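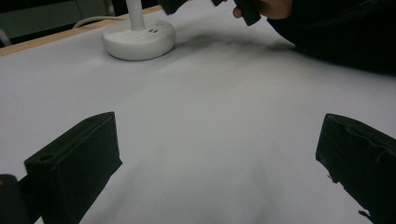 제4호 안건: 집게 장비 추가 구입의 건

폴소프 시험소의 예산 심의는 오후 2시에 시작되었다. 제출된 서류는 구매 요청서 한 부와 견적서 두 부, 그리고 작업대 사용 현황표였다. 요청 부서는 조작실이었으며, 요청 품목은 손에 쥐고 쓰는 검은색 집게 장비였다.

간사가 요청 사유를 낭독하였다. 조작실의 작업은 두 사람이 흰 작업대를 사이에 두고 각자 집게를 쥔 채 진행한다. 한 사람이 물건을 놓으면 맞은편에서 집는다. 현재 보유한 집게로는 작업대 한 곳만 운영할 수 있으며, 나머지 작업대는 2월부터 사용 실적이 없다.

견적은 카데오와 이투라 두 곳에서 받았다. 카데오의 제품은 단가가 낮으나 손가락 부품을 별도로 주문하여야 한다. 이투라의 제품은 부품을 포함하되 납품까지 최대 80일이 소요된다. 심의관은 두 견적서를 나란히 놓고 한참을 읽었다.

"손가락 부품의 마모는 어느 정도입니까."

"작업 일지에 기재되어 있습니다. 끝면이 고르지 않게 되면 교체 대상으로 분류합니다."

"교체하지 않고 사용한 기간이 있습니까."

조작실장은 일지를 넘기다가 한 곳에서 손을 멈추었다. 지난 예산에서 부품비가 전액 삭감된 시기였다. 그 기간의 기록은 다른 때보다 길었다. 작은 물건을 집는 데 걸린 시간과 떨어뜨린 횟수, 다시 시도한 횟수가 같은 필체로 빠짐없이 적혀 있었다. 비고란에는 '계속함'이라는 말이 여러 날 반복되었다.

심의관은 그 쪽의 사본을 요청하였다. 간사가 복사기 앞에 서 있는 동안 회의실에서는 아무도 말을 하지 않았다. 심의관은 안경을 벗어 서류 위에 올려놓았다가 다시 썼다.

이어 대안이 검토되었다. 히도 창고에 보관 중인 구형 장비를 이관받는 방안이었다. 조작실장은 구형 장비의 손잡이가 무거워 한 사람이 40분 이상 들고 있기 어렵다고 답하였다. 심의관이 직접 들어 보았느냐고 물었고, 조작실장은 그렇다고 하였다. 어느 쪽 손이었느냐는 물음에는 양쪽 모두였다고 답하였다. 이 문답은 회의록에 기재되지 않았다.

심의 결과는 다음과 같이 정리되었다. 집게 장비는 이투라의 견적에 따라 구입한다. 손가락 부품비는 소모품이 아닌 별도 항목으로 편성한다. 히도 창고의 구형 장비는 이관하지 아니한다.

서명이 끝난 뒤 심의관은 조작실을 보고 싶다고 하였다. 예정에 없던 일이었으므로 간사가 방문 대장을 새로 가져왔다. 대장의 날짜란에는 10월 29일 목요일, 목적란에는 '장비 확인'이라고 적혔다.

조작실장이 앞장서서 복도를 걸었다. 문 앞에 이르자 심의관은 들고 있던 서류철을 간사에게 맡기고 두 손을 비웠다.

"저도 한번 쥐어 볼 수 있겠습니까."

조작실장은 규정집의 해당 조항을 잠시 떠올려 본 뒤 문을 열었다.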